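Skikov 平行夹爪用了 3 周，跟 Trumum 那款对着比，随手写写

先说结论，赶时间的看这句就行：抓杂物选 Skikov，抓一种东西抓到天荒地老选 Trumum。控制器哪家都别买原配的。
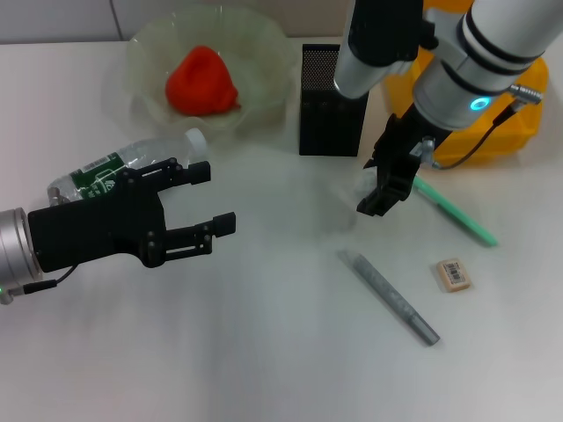 Skikov 这款夹爪吸引我的地方就一个，行程大。标称 138 毫米，我拿卡尺量过，差不多是这个数，没虚标。之前用 Trumum 那对，抓个马克笔、抓个橡皮都挺好，一碰到横躺的矿泉水瓶就难受，手指张到头了，刚刚好卡着瓶身，稍微偏一点就是拿指尖去戳塑料，瓶子滚走，重来。换了 Skikov 以后两边手指张开还有富余，位姿估计歪一点也无所谓。桌上现在这套东西我没怎么动过：瓶子、波浪边的透明大碗、黑色网格笔筒、灰马克笔、薄荷绿的笔、贴了条码的橡皮。大小软硬都有，透明的也有，正好什么毛病都能试出来。桌子是白的，墙也浅，对相机不太友好，后面说。

背景交代一下。我们做双臂桌面整理，一左一右两条臂，Salinas 的。两边末端装同款夹爪，不混装，混装标定烦死。Trumum 用了大半年，Skikov 是 12 月到的货。自己掏组里的钱买的，不是送测，没人给我钱。文中所有数据都是我们自己的用法，你们的臂你们的物体，别照搬。

开箱和安装

包装一般，泡沫切得很糙，掉渣。夹爪本体没事。说明书薄薄一本，英文的，中文版要去官网找，找到了发现螺丝规格那页跟英文版对不上。以英文版为准。别问我怎么知道的，滑了一颗牙。

法兰直接对上，不用转接板，这点好评。Trumum 当时还要另买转接板，又加长了一截，腕部力矩读数一直有偏置，补偿参数调了好久。Skikov 装上去短一截，臂往下扎的时候舒服多了，靠近墙那边也能伸进去。

线。线要骂一下。夹爪那根黑线出线口朝向是固定的，只能从侧面绕一圈再接回腕子，留短了腕关节一转就绷，留长了就甩来甩去挂东西。我试过扎带，试过魔术贴，最后是把线留出一个弯，根部固定死，中间不管它。能用，丑。Despina Papadakis 看了说她那边是打印了个小卡子套在腕上，模型文件她答应发我，还没发。催一下，看到请回复。

上电、指示灯、通讯

上电自检要等一小会儿，手指会自己全开再全闭。注意手别放在里面，也别在下面有东西的时候上电。我有一次忘了，碗边被夹了一下，没裂，吓一跳。

通讯是串口那套老协议，稳定。Trumum 那边走的是自家 SDK，文档写得漂亮，装起来一堆依赖，系统一升级就罢工。Skikov 没什么 SDK，给你一张寄存器表，自己写。我用半个下午写了个最小驱动，开、合、到位、读电流，够了。喜欢图形界面的会很不爽，我反正无所谓。

有个坑：位置反馈和指令的方向是反的。指令值越大越闭合，反馈值越大越张开。谁设计的啊。驱动里翻一下就行，但是第一次跑的时候我以为夹爪坏了，拆下来又装上去，白干一小时。

抓取，一样一样说

水瓶，横躺。Skikov 明显强。行程摆在那里。透明塑料加上棱纹反光，深度图上基本是个洞，只有深绿色标签那一段还算有点，所以抓取点老是往标签那里跑，往往也就抓标签那段。夹爪张的够开，偏一点不怕，合上的时候瓶子会自己被推正。Trumum 就没这个容错。力别给大，空瓶一捏就瘪，瘪了以后指垫接触面变小，抬起来会转。我现在的做法是闭合到电流刚起来就停，再加一点点，完事。

笔和马克笔。反过来了，Trumum 好。Skikov 的指尖是方方的一小块黑垫子，平，没槽，笔这种圆的细的平放在桌上，夹是夹得住，抬起来容易绕着夹持点往下垂头。要往笔筒里放就很尴尬，笔头一垂，对不上口，蹭着网格边滑下去。Trumum 原配的手指中间有条浅槽，笔进槽里就老实了。Skikov 也有带槽的手指卖，单卖，另外收钱。嗯。

灰色那支马克笔外壳有点麻麻的，摩擦大一些，垂头没那么严重。薄荷绿那支滑，难抓。

橡皮。两家都行，没什么好比的。矮，贴着桌面，考的是下降高度准不准，跟夹爪关系不大。要说区别，Skikov 的手指闭合时指尖会有一丁点弧线，不是纯平移，所以贴桌抓矮东西要多留一点高度，不然会刮桌面。我桌子上已经有印子了。Trumum 是纯平移，省心。这一条说明书里没有写，希望有。

软的东西，碗里那个橘红色的玩具。软的其实最好抓，随便捏。难在碗。碗口是波浪的，透明的，相机看不清边在哪，手指往下插的时候外侧会碰碗壁。这时候行程大反而成了毛病：默认策略是先全开再下降，Skikov 全开太宽，直接杵在碗边上。得改成预张开，按物体宽度加一点余量。改完就好了。用 Trumum 的时候从来没想过这个问题，它本来就张不开那么大，哈。

薄的、皱的、半透明的小东西，纸团啊塑料皮啊这类。两家都一般，Skikov 略好。指垫合紧以后缝很小，能夹住薄片。但夹没夹住它自己不知道，电流几乎没变化，反馈位置跟全闭合也差不多，只能靠相机再看一眼。想靠夹爪自带的“物体检测”标志位来判断的，死心吧，那个标志位对薄东西基本等于随机数。Trumum 同样不行，只不过它报的是永远没抓到，至少稳定……

跑量

同一套物体，每家跑满 100 次，位置随手摆，抓起来放到指定地方算成功。具体到每样物体的成功率我就不列了，样本拆开太小，列出来也是骗人。总的感觉：Skikov 失败的大多是笔，Trumum 失败的大多是瓶子，其他持平。Zainab Haruna 帮我跑了 Trumum 那一半，她摆东西比我刁钻，所以 Trumum 可能吃点亏，这个要说清楚。

速度上 Skikov 全行程开合慢一些，毕竟路长。预张开之后差距就没了。噪音，Skikov 大，嗡的一声，隔壁能听见。Trumum 几乎没声。

发热。连着跑一下午，Skikov 外壳温温的，能摸。Trumum 更凉。都没报过过热。

耐用不好说，时间太短。目前指垫边缘有点起毛，螺丝松过一颗，在夹爪方壳子侧面，上了点螺纹胶。建议到手先把外壳那几颗小螺丝都紧一遍。

关于相机，顺便

头上那个相机从 Lustness 的老型号换过新型号，本来想单开一篇，估计也没时间写，塞这里。老型号在白桌子上深度很飘，空白的地方一片噪点，机械臂影子落下去的地方反而准一点，离谱。新型号好很多，桌面是平的了。透明的瓶子和碗照样不行，别指望。Ásdís Bjarnason 建议我们在桌上铺块带纹理的垫子，确实有用，但是我们有些数据要跟以前的对齐，背景不能换，忍着。

还有一个问题是臂本身挡视线。从头上往下看，右臂一伸下来，后面的黄色东西就只剩两边露出来，夹爪下面那一小块更是经常看不到。所以腕部相机还是得有。Skikov 夹爪方壳子上有预留孔可以装支架，Trumum 没有，要自己做抱箍。这条给 Skikov 加分。我们腕部相机支架还在画，画完再说。

控制器

原配控制盒，两家我都试了，两家都不推荐。Skikov 的盒子大，风扇吵，功能就是供电加转协议，自己拿个电源加转接模块就能替。Trumum 的盒子小巧，但是只认自家线，线还死贵。Evanthia Nikolaidis 她们用的是直接从臂末端取电，连外面那根长线都省了，我去看过，干净。我们这边 Salinas 的末端供电电流够不够，我还没完全确认，闭合到底那一下会有个尖峰，怕把臂搞出保护。先不动。

双臂同步要提醒：两只夹爪出厂地址是一样的，同一条总线上挂两只会打架。先单独接一只，改地址，断电，再接另一只。改完贴标签，左就是左右就是右，别偷懒。我偷懒了，然后左手听右手的话听了一上午。

价钱

Skikov 单只 3000 多，手指和垫子是标配，带槽手指另算。Trumum 要贵一截，加上转接板和线就更贵了。买两只的话差价还是蛮可观得。售后方面，Skikov 回邮件慢，但回的人懂行，给我们回信的 Charalambos Raptis 直接把寄存器表的勘误发过来了，反馈方向那个问题也认了，说下一版固件会加个选项。Trumum 回得快，回的都是“请升级 SDK”。

优点，乱序
行程大，抓瓶子不费劲
法兰直连，短
有相机支架孔
协议简单，不用装一堆东西
便宜

缺点
出线口，再骂一遍
指垫平的，笔会垂头
手指不是纯平移，矮东西当心刮桌
吵
中文说明书有错
物体检测标志位没用

谁适合买：桌面杂物、尺寸跨度大、自己能写驱动的。谁别买：只抓小件、要安静、要开箱即用的。

Trumum 那对没卖，收柜子里了，下个月做插笔的任务大概还得装回去。带槽手指已经下单，到了在评论里补一句垂头有没有改善。有人试过自己打印软指垫吗，什么材料不打滑，求推荐。

补充一条刚想起来的：Skikov 断电以后手指不会松，抓着东西断电就一直抓着，得上电才能开，或者用小螺丝刀从侧面那个孔里手动拧，拧起来很慢。换物体之前先发张开再关电源。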